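# Wrist cam roundup: the pick-and-sort project

Hi all! Emanuel Chiriac here, from the Parnent robotics club, finally putting up the wrist camera shots I kept promising in the group chat. We spent the spring teaching our arm to pick up everyday stuff off a pale work surface, and we ended up with 157 logged grasp attempts (Nabila Badawi kept the spreadsheet, bless her). I only had the patience to go through a small pile of them, so enjoy these two. The team name is still Folora, by the way, and the vote is closed!

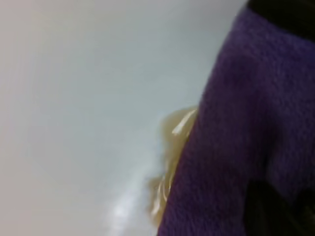
My half of the project was soft objects, and I asked for it, so I can't complain. A block has corners and you can plan around corners, but fabric is a different shape every time you set it down. I spent seven evenings on the part of the code that decides where to close the fingers, and the version we have now likes to go for a fold. Views like this one are what I had to work with: fuzzy purple cloth with a darker crease down it, and then that shiny tan crinkly stuff right up against the edge, throwing highlights. Bright streaks like that are a headache for my edge finder. I've started a little folder of shiny things to test on, so if you have wrappers at home, bring them in (clean ones please).

Nabila took the hard objects and she's very smug about it. Her labeling script is called Pokbridge, don't ask me why, and it saves a frame whenever she hits the space bar. It's way nicer than what I was doing, which was scrolling through video and squinting. White things on a white surface were her big worry going in, and we went back and forth over putting down a dark mat. She wanted to leave the setup alone and I'm coming around to it.

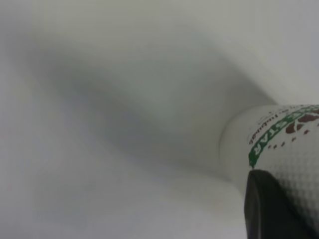 *Finger against a paper cup on its side. Love that green band!*

Next up is the July open lab, where we want to run cloth and cups in the same session. If you'd like to help with labeling, grab me or Nabila after club. We'll show you the space bar.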